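Moulded pulp tray

A moulded pulp tray is a shallow container formed from wet paper fibre and dried into shape. It is the stuff of egg cartons, pear dividers and the grey kidney dish on a hospital trolley, and it belongs to the small family of objects that almost everyone has handled and few could name. In the packaging trade it competes with the folded cardboard tray, which is cut from flat board and creased, and with the plastic tray, which is cheaper than either until somebody asks where it goes afterwards.

Terminology

Usage is loose. "Moulded fibre" and "moulded pulp" mean the same thing, although suppliers charge more for the first. "Cardboard tray" is applied to both moulded and folded types by everyone outside the industry, and by a fair number of people inside it after lunch. The Crichton catalogue, long used by fruit packers as a reference, lists 307 tray patterns under 28 headings, one of which is "Other" and contains most of the trays.

Manufacture

Waste paper, chiefly newsprint and box offcuts, is soaked and beaten to a slurry the colour of weak tea. A mesh-covered mould is lowered in and a vacuum draws water through the mesh, leaving a mat of fibre behind. The mat is then transferred to a rack and dried in an oven. Thick-walled trays come out smooth on one side and rough on the other. Thin-walled ones are pressed again in a heated mould, a step known as aftercure, and emerge smooth enough to print on, which has not improved them.

Colour follows the feedstock. Newsprint gives grey, brown box gives tan, and a mixture gives a shade that the Stallska works sold for years as "oatmeal". Dyes are added for apples, where purple is traditional for reasons the apple industry has never felt obliged to supply.

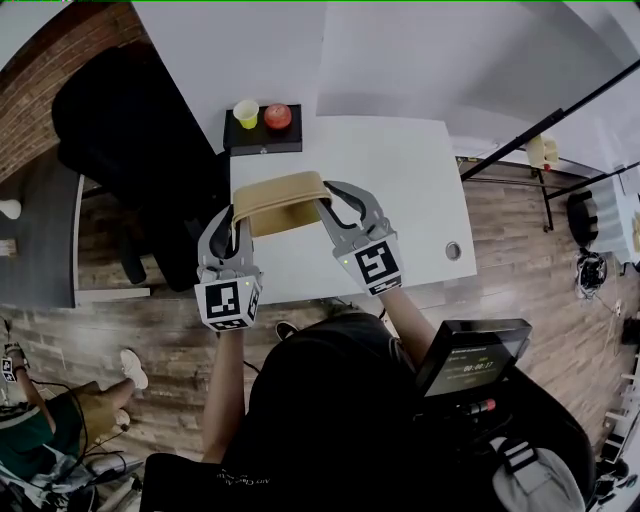
Can a pulp tray go in the compost?
Plain, undyed trays can, torn up and dampened first, but any tray with a waxed or plastic-lined surface should be kept out of the heap.

Rim and stiffness

A flat sheet of pulp sags. The raised rim is what keeps a tray from folding in the middle, and the height of the rim matters more than the thickness of the base – a point rediscovered by each generation of designers instructed to save on fibre. The Zilier pattern, with a rolled rim and five shallow ribs, is the usual compromise. It nests well, perhaps too well, and separating a damp stack of them is a recognised grievance in packing sheds.

Moisture is the chief enemy. Trays kept in a coolroom take up water from the air and lose much of their strength, so they are generally stored somewhere dry until the fruit arrives. Sizing agents such as rosin slow the process without stopping it.

Reuse

Few trays make a second commercial trip. Domestic reuse is widespread and mostly undocumented: seedlings, screws, paint and the sorting of beads account for a good deal of it. The Furker 2112, a large seedling tray sold to nurseries, was marketed as lasting a single season and is commonly found in garden sheds holding things that are not seedlings.

See also: Egg carton; Corrugated fibreboard; Papier-mâché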